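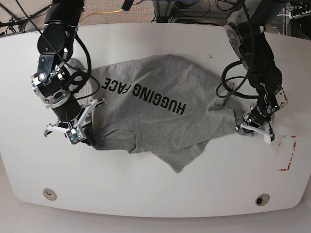
Jeanine Verschueren

Cashback and price match: your questions, answered!

If you've been reading me for a while you already know I can't buy so much as a tea towel without checking what I could get back on it. My inbox fills up with the same questions every February (hello, credit card bills!), so I've put them all on one page. I'm in Canada, so everything here is in Canadian dollars and your own shops may do things differently. Last updated Mon 5 February.

What is cashback, anyway?

It's a small piece of what you spent, paid back to you by a website or an app. You start at the cashback site, click through to the store, shop the way you normally would, and the store pays the site for sending you over. The site keeps some of that and gives you the rest. I use Trustby for most of mine, mainly out of habit - I joined years ago and my balance lives there.

Does it cost anything to join?

It shouldn't! I have never paid for a cashback account and I wouldn't. Trustby does have a paid level with slightly better rates, and I tried it for a year, and I didn't shop nearly enough to earn the fee back. If you're furnishing a whole house you might do better than I did.

I clicked through and my purchase never showed up. What happened?

Oh, this one drives me up the wall. Usually it's one of the boring things: an ad blocker, a coupon code from somewhere else, or you already had stuff in your cart from a visit the night before. My routine now is to empty the cart, turn off the blocker, click through, then add everything and pay in one go. If it still doesn't appear after 14 days, send in a missing purchase claim with your order confirmation attached. I've sent in a good many of these and most of them came through, though one for a pair of snow boots dragged on until spring.

How long before I can take the money out?

Longer than you'd like. Stores wait until the return period is over before they confirm anything, so your money sits there as "pending" and taunts you. My last order from Utden took 42 days to go from pending to payable. Travel bookings are even slower, as they only get confirmed once you've gone on the trip.

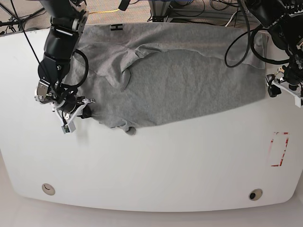
Can I use cashback and a price match on the same order?

It depends on the store. Most stores do price matches by phone or chat, and an order placed that way doesn't go through the cashback link. Work out which one saves you more and use that one.

How do I ask for a price match without feeling awkward?

I used to go bright red at the counter, so I get it! Have the other store's page open on your phone before you reach the front of the line, with the price, the model number and "in stock" all showing. Then just say, "Would you be able to match this for me?" At the Hermans in Stomton they look it up on their own screen, tap a few buttons and away you go. It takes a couple of minutes. If they say no, I say thanks and decide whether I still want the thing.

What won't they match?

Every store has its own list, and it's worth reading before you drive over. The usual ones are clearance, open-box items, marketplace sellers (so somebody selling through a big site, as opposed to the big site itself), and anything that needs a membership. Colour can matter too, annoyingly. I once had a match turned down on a kettle when the cheaper one was cream and mine was grey.

The price dropped right after I bought it. Am I stuck?

Maybe not! Look for "price adjustment" in the store's policy. Utden gives you 14 days from the date on the receipt, and I have a reminder in my phone for anything pricey. Bring the receipt and the card you paid with. If you're past the adjustment window but still inside the return window, you can sometimes return it and buy it again at the lower price, but check that there's another one on the shelf first. I learned that with a vacuum cleaner.

Are points as good as cash?

I like cash better, personally. Points are fine if you'd shop there anyway, and my Hermans points pay for a lot of my butter and eggs. But do the math on what they're worth. At my store 1,000 points gets you a dollar off, so a big splashy "5,000 bonus points!" sticker is five bucks. Still nice! Just not worth buying three jars of something I don't eat.

How much do you make in a year?

I wondered if I should share this, but you all keep asking. Last year I took out $195 in cashback, and that doesn't include price matches, which I'm terrible at writing down. My sister-in-law made more than I did, but she also bought a fridge.
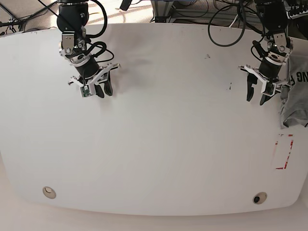
Two robot arms at a white table.

Do I have to pay tax on it?

For ordinary household shopping I've always treated it like a discount, and that's what my tax preparer told me too. If you're buying for a business, or earning referral bonuses in any real amount, please ask someone who does this for a living. I'm a woman with a coupon folder!

Can I send you a question that isn't on this list?

Please do! Use the contact form and tell me which store it's about and which province you're in. I answer most of them on Sunday evenings, and the ones that keep coming up get added to this page.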